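Workshop Tips: Laying Out Shared Tables and Open Shelving
Edileuza Sampaio
Thursday, July 18, 2019

These notes apply to a single large room where several people work standing up and equipment is stored on open shelves. Measurements come from the Nostthorpe workshop, floor area 248 square meters.

Measure the aisles first. Leave 48 inches between a work table and the nearest shelf. Where a chair on casters is kept in the aisle, measure from the back of the chair with nobody sitting in it. Chairs that are not in use go under the window or against a wall.

Load open shelving from the bottom. Boxes over 20 pounds go on the two lowest shelves. Small equipment goes at elbow height. Check the shelf rating before adding anything; the units at Nostthorpe are rated at 71 pounds per shelf, evenly spread. Label the short side of each box and face that side out.

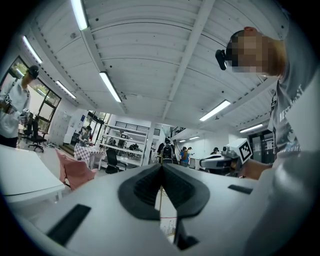 White open shelving, with the mezzanine railing above and a checkered cloth on one of the tables.

Cover tables used for mixed tasks. A checkered cloth makes a small dark screw harder to find than a plain one does, so sort hardware in a shallow tray. Cut the cloth to hang no more than 6 inches. Longer overhangs catch on chair arms. Wash at low heat and replace when the edge frays.

Keep cables off the walking line. Run them along the wall or under the table and fix them every 12 inches with hook-and-loop straps. Tape is acceptable for one day. Remove it the same evening, as the adhesive hardens on painted floors.

Upholstered chairs need more care than office chairs in a workshop. Vacuum the seat weekly with a brush head and keep them away from any table where glue or oil is used.

Stairs and low steps stay clear at all times, including the first 3 feet of floor in front of them. Do not store boxes under a mezzanine edge if parts are handled above it.

Shelf label template: Carudo sheet 352, two columns, black on white. Corrections to Jussara Aguiar.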